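Workshop notebook, Karaki bay
August, entry opened Sunday, 7:00 a.m.

Subject: equipment plan for bin transfer, second draft of the capital request

Continued from the previous entry. The first draft of the request was returned with the comment that the arm and the mobile base had been priced as one item and could not be assessed separately. The comment is accepted. The request is now divided into base, arm, end effector, safety equipment, site preparation and spares, and each line will carry its own supplier reference. The work itself has not changed: blue bins are to be moved between the sloped racks and the steel bench, with the open top kept level enough that contents do not shift.

Mobile base

Two suppliers remain under consideration, Astuven and Furkholm. Both quotations were read again this morning against the requirement sheet.

The Astuven base is the narrower of the two and turns in place. Its quotation includes the charger, the mapping licence for the first year and commissioning on site. It excludes freight and any change to the floor. The renewal price of the licence is not stated in the document and has been requested in writing. Until it is received, the operating line of the request is to be left open and marked as such. A figure should not be estimated from the first-year discount.

The Furkholm base has the higher payload and a wider deck, which would leave room for a second bin to ride along with the arm folded. The drawback is the turning envelope at the corner of the bench. On the floor plan the envelope clears the bench leg by 100 mm, and the plan was drawn before the present rack positions were settled. The clearance will have to be measured again on the floor before the quotation can be ranked. If it proves to be less than drawn, the choice is either to move the bench or to decline the quotation, and moving the bench has consequences for the power drop and the air line that have not been costed.

Neither supplier has answered the question concerning glare. Both bases depend on a scanner together with a forward camera, and the floor in this area is light in colour and reflects strongly when the far end of the room is bright. The polished bench top presents a similar difficulty for any camera mounted on the arm. A demonstration under these conditions should be a condition of purchase, held in the morning and repeated in the afternoon. The cost of a blind or diffusing film has been added to site preparation as a provisional line in case the demonstration is unsatisfactory. It is the cheapest item in the entire request and the one most likely to be struck out by a reader who has not stood in the room.

Arm and end effector

The arm specification is unchanged from the first draft. Reach to the upper rack tier governs the selection, and the shorter arm has been removed from the comparison. It could meet the requirement only with a riser, and the riser had to be priced, mounted and guarded. With those costs included the saving disappeared.

The end effector requires more thought. The bins have a reinforced rim, and the Calness proposal is for a gripper that takes the rim from one side and supports the base with a fork. It is a sensible arrangement for a bin standing flat. On the sloped shelves the bin is presented at a tilt, and the fork must enter at the same angle without catching the rail in front of it. Calness has proposed a passive wrist. Our preference remains a controlled approach with a force limit, on the grounds that a passive joint is another item to inspect and another source of play at full reach.

Agreed action: request a loan unit from Calness before committing. The loan fee is refundable against purchase. Sample bins should go out with the request so that the fingers are cut to suit what is in service. Catalogue dimensions are not sufficient for moulded bins, and the first set of fingers for the old fixture was scrapped for precisely this reason.

Vacuum gripping was considered again and set aside. The side walls do not offer a dependable sealing area once labels have been applied and removed a few times, and a compressor on the mobile base would reduce the run time below what is acceptable for a shift.

Safety equipment

Safety was shown as an allowance in the first draft. It is now to be itemized: scanner fields, emergency stops, floor marking, signage and the outside risk assessment. The assessor will require the final base and arm model numbers, so the order of work is fixed. The assessment cannot be booked until the base is selected, and the purchase order should not be released until the assessment has been reviewed in draft. The contingency for this section is $3,000, and it should be held against this section alone. In the last project the safety contingency was drawn on to pay for brackets and there was nothing left when the additional scanner was required.

Shared use of the aisle needs a written rule before commissioning. The draft states that the base yields to persons at all times, and that hand picking from a rack continues during a transfer only if the arm is working at a different rack. The second part may be too permissive. It should be put to the assessor as a question.

Site preparation

Floor: the specks and small debris found near the feet of the racks are of little importance to a hand cart and of some importance to a base with small drive wheels. Daily sweeping is to be written into the operating procedure, and a short length of brush skirt is to be priced with each base. No resurfacing is requested.

Racks: position must be repeatable. Any rack that can be pushed out of line will defeat a stored pick location, and the suppliers will be within their rights to decline responsibility for a missed pick. Floor locators are preferred to anchors so that the racks can still be taken out for cleaning. Allow for a target plate on every rack and on the bench.

Bench: the lower level is to remain in manual use. It is difficult to reach past the front rim and the leg with any gripper that also serves the racks, and to include it in the automated work would drive the selection of the entire arm for the sake of a few movements in a day. This exclusion should be stated plainly in the request so that it is not presented later as a shortfall.

Power: the charger may be placed along the wall nearest the existing panel. An electrician's estimate is outstanding.

Spares and support

Spares were omitted from the first draft altogether. The revised list includes one set of gripper fingers, drive wheels, a scanner cable and a teach pendant cable. A spare battery is recommended by both suppliers and has been entered as optional. Astuven quotes a lead time of seven weeks for replacement drive modules – a considerable period for a single-base installation with no alternative except the hand cart. The hand cart is therefore to be retained and kept in working order, and its retention is to be recorded in the request.

Training has been priced for operators and for maintenance staff separately. The maintenance course is given at the supplier's premises in both cases and travel has not been included.

Leasing

Finance has asked that leasing be shown alongside outright purchase. The Furkholm lease includes preventive maintenance but requires the deck to be returned in original condition, and our arm mount calls for drilled holes. An adapter plate would avoid the difficulty at some cost in height. The Astuven lease has no such term but may not be ended early. Both are to be tabulated without a recommendation until the adapter plate has been drawn and its effect on upper-tier reach checked.

Open items carried forward

Licence renewal price, Astuven.
Turning envelope at the bench corner, to be measured on the floor with the racks in their present positions.
Glare demonstration, both suppliers, written into the terms.
Calness loan unit and dispatch of sample bins.
Adapter plate drawing and revised reach check.
Electrician's estimate for the charger.

The envelope measurement comes first, as the ranking of the bases depends upon it and most of the remaining lines depend upon the ranking. 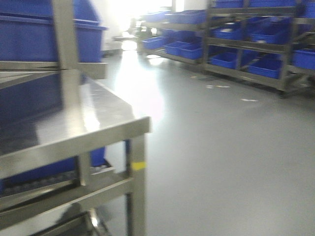 Should the clearance hold, both quotations go forward in the same table and the request is resubmitted with the leasing columns attached. Should it not, the Furkholm columns are to be kept in the notebook copy only, with the measured figure written beside them.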